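Annual toy and play-prop check, Akpalu room, written up 12/31/19

Okay, this is the end-of-year version of the list, so it's longer than the November one. I went through the pretend food, the basket, the green plate and the foam blocks, plus the table they live on. I've kept the same layout as last time - item, result, and then me going on about it in the comments. Items with an empty box still need somebody to do something.

## 1. Basket (the picnic one with the lid)

- [x] **Rim and weave, run a bare hand all the way around.** Pass. I do this slowly, inside and out, and then I do it again with an old pair of tights over my hand (they snag on everything, best splinter finder I own). One tiny snag at the back, sanded it down and it's fine now.
- [x] **Lid hinges.** Pass. A little stiff but the lid goes all the way back and stays there. Please leave it open during play so no fingers get pinched.
- [x] **Loop handle.** Pass. Gave it a good tug. Still, it's for lifting the lid. Carry the basket from underneath with both hands, loaded or not.
- [ ] **Closure cord at the front.** Needs a recheck. The cord is sound and the knot held when I pulled, but I'd like it looked at again next month. Short enough not to be a loop hazard for this age group, I measured it against the Diltance sheet.
- [x] **Green lining, stitching.** Pass. The gathered edge is where the old one gave out, so I pulled at every few inches of it. Nothing came loose.
- [ ] **Lining, wash.** Due. It comes out if you're patient with the ties. Cool wash, hang dry, and check for scraps of tissue first or you'll be picking fluff off green cloth all evening - ask me how I know!

## 2. Pretend vegetables and fruit

- [x] **Size check with the tester tube.** Pass, all of it. Nothing in the set goes in, and I tried every piece both ways.
- [x] **Carrot.** Pass. Surface is smooth and the pointed end has no crack. It gets chewed more than anything else in the room, so wipe it every day, please.
- [x] **Eggplant.** Pass. I went over it under the desk lamp, dark things hide dents really well.
- [x] **Persimmon, green top.** Pass, but keep watching this one. Twist the green part gently and it should not turn. If it ever does, out of the basket it goes, same day, no glue. We had a glued one in the old set and the glue let go in a week.
- [x] **Mangosteen, same test.** Pass. Solid as anything.
- [ ] **Banana.** Comment only. A few darker patches on the peel. I rubbed them with a damp cloth and no color came off on it, so I'm calling it a looks thing and leaving it in. Look again next round.
- [x] **Mango stem.** Pass. It's only a nub and it's molded on.
- [ ] **White radish-looking one (or daikon, we've argued about this).** Wash due. Light colors show everything.
- [ ] **Leafy pieces.** Needs attention. The jagged leaf edges are soft enough, I ran them along the inside of my wrist, but dust gets right down between the leaves and a wipe doesn't reach it. Soapy water and a soft brush, then dry standing up overnight.

The Fladomano people list replacements by the piece, so if we lose the persimmon we don't have to buy the whole lot again. Stock number on my order slip is 2362.

## 3. Plate

- [x] **Gold rim and scalloped edge.** Pass. Fingertip all the way around, no chips. I did it twice, wavy edges are sneaky.
- [ ] **Should this be in the play set at all?** Still open. I know I bring it up every time. It's pretty and the children love serving fruit on it, and I'd still swap it for something that bounces. Until we decide, it's a grown-up-at-the-table item and it goes back on the high shelf afterward.
- [x] **Kept away from the table edge.** Pass on the day. Middle of the table, please, at least 11 inches in.

## 4. Foam cubes

- [x] **Bite marks and missing corners.** Pass. Foam is the thing I worry about most with the little ones, so any cube with a bite out of it goes straight in the trash. All the corners are nicely rounded and whole.
- [x] **Squeeze test.** Pass. Squash it flat, let go, it should come back without crumbs. No crumbs.
- [x] **Color rub.** Pass. Damp white cloth, 50 rubs on the pink one (it was the worst offender in the last set). Clean cloth.

## 5. Table and wall

- [x] **Wobble.** Pass. I leaned on all the corners.
- [ ] **Surface.** Gray marks and little dark specks that don't come up with the usual spray. Not a safety problem but I'd like to try baking soda before we sign it off as permanent.
- [ ] **Wall behind the table.** Smudges. Add to the paint list for Clumville, they're doing our hallway anyway and roughly 16 minutes with a roller would sort it.

## Still to do

- Wash the lining
- Brush out the leafy pieces, wash the white one
- Recheck the closure cord
- Decide about the plate (please!)
- Baking soda on the table

## Pictures
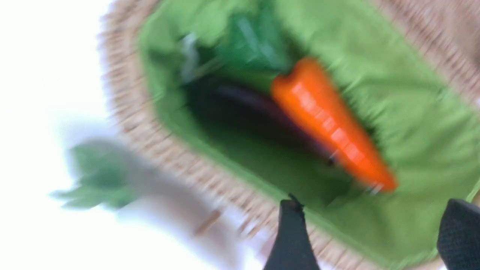
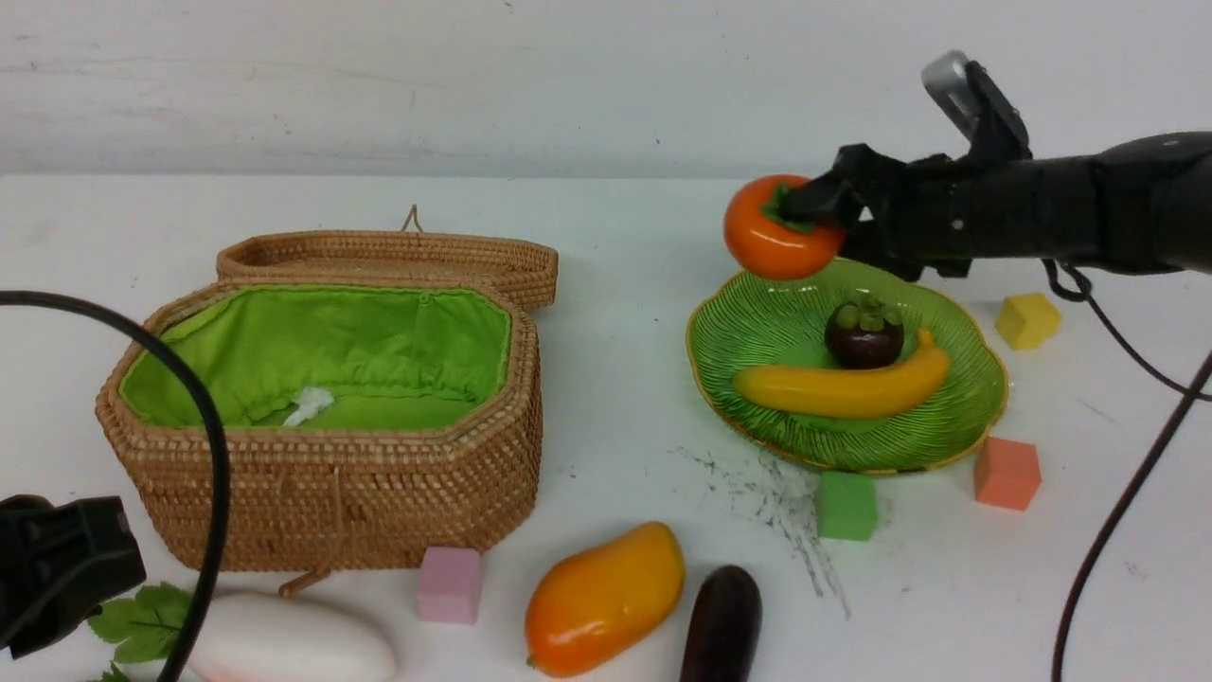
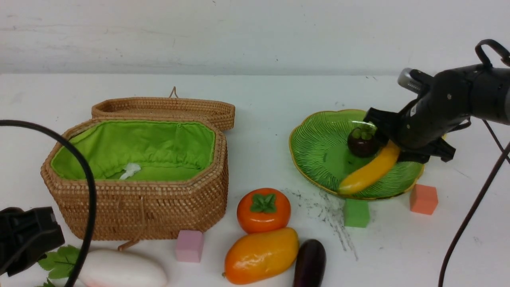
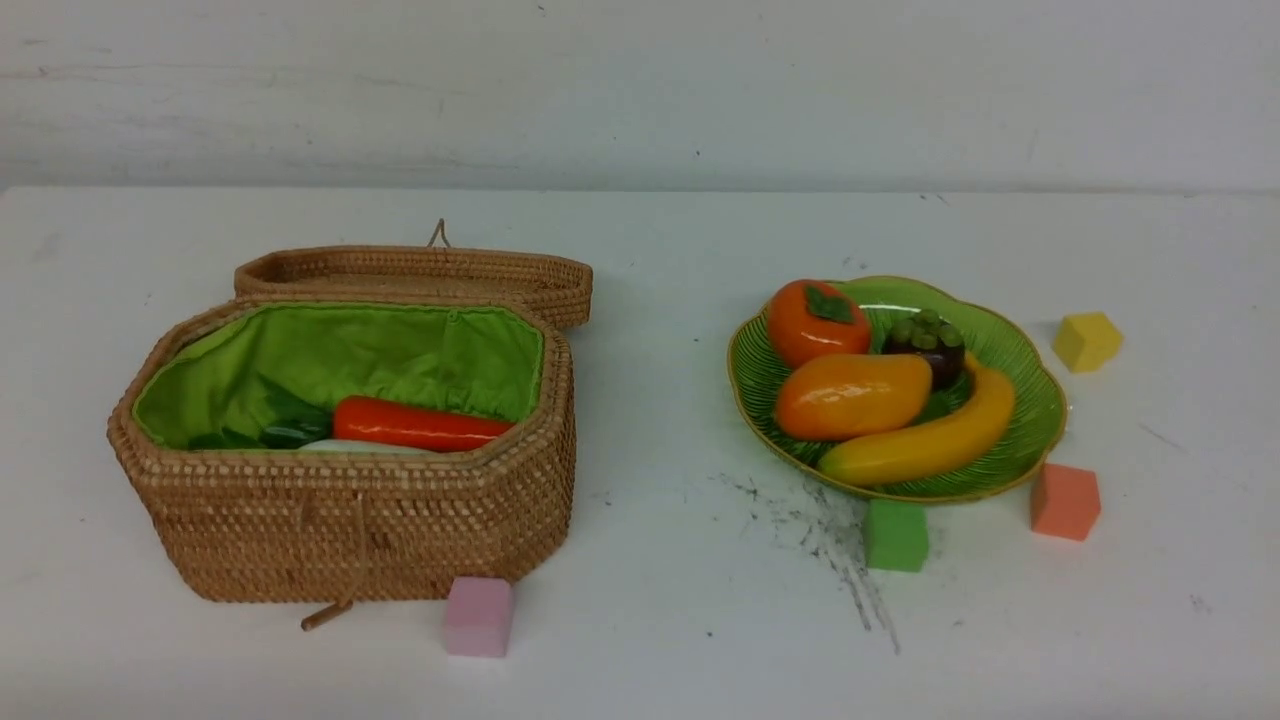 *Play food and basket, Akpalu room.*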